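Module 4 - Billetterie et accueil du public dans le spectacle musical
Responsable du cours : Rafia Bugti
Notes de séance à l'usage des étudiants de deuxième année

La présente séance traite de la mise en vente d'une comédie musicale en tournée, depuis l'ouverture de la location jusqu'au lever du rideau. Les notions de jauge et de plan de salle, vues au module précédent, sont supposées acquises. 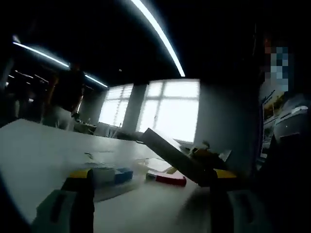
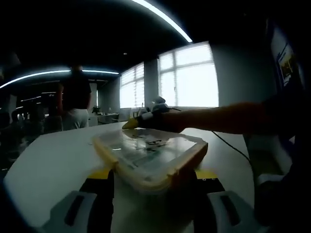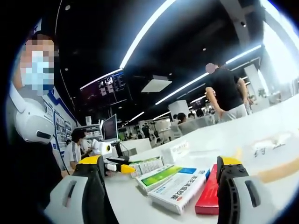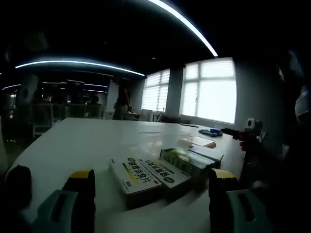 Objets posés sur une table blanche ou tenus au-dessus (vues 1, 3 et 4) ; boîte en plastique transparent à couvercle (vue 2).

1. Jauge brute et jauge commerciale
La jauge brute correspond au nombre total de places autorisées. La jauge commerciale s'obtient en retranchant les servitudes, les places à visibilité nulle et celles que neutralise la régie son. Au théâtre Lodhi, la régie occupe 12 fauteuils de parterre ; 13 autres sont retenus pour la production. Ces places peuvent être remises en vente après le montage, sur accord écrit du régisseur général.

2. Calendrier de vente
Trois phases sont à distinguer : prévente aux abonnés, ouverture générale, vente de dernière minute. Pour la tournée de Flaltine, présentée en octobre à Skuvdale, la prévente a absorbé environ 40 % de la jauge commerciale. Un tel niveau conduit d'ordinaire à resserrer les contingents confiés aux revendeurs.

3. Contrat de cession et contrat de coréalisation
Dans la cession, l'organisateur achète la représentation à prix fixe et supporte seul le risque de recette. Dans la coréalisation, la recette est partagée selon une clé convenue, assortie ou non d'un minimum garanti. Le dossier Plituvwood relève du second cas - on en relira l'article relatif aux exonérés.

4. Accueil en salle
L'ouverture des portes intervient 40 minutes avant la représentation. Les retardataires sont placés lors d'une interruption désignée par la production, en général à la fin du premier numéro chanté. Les places accessibles aux personnes à mobilité réduite ne sont jamais réaffectées avant le lever du rideau.

Travail à remettre : établir le bordereau de recette d'une représentation en coréalisation, avec le calcul détaillé du partage. Les copies sont déposées au secrétariat avant 17 heures, la veille de la séance suivante.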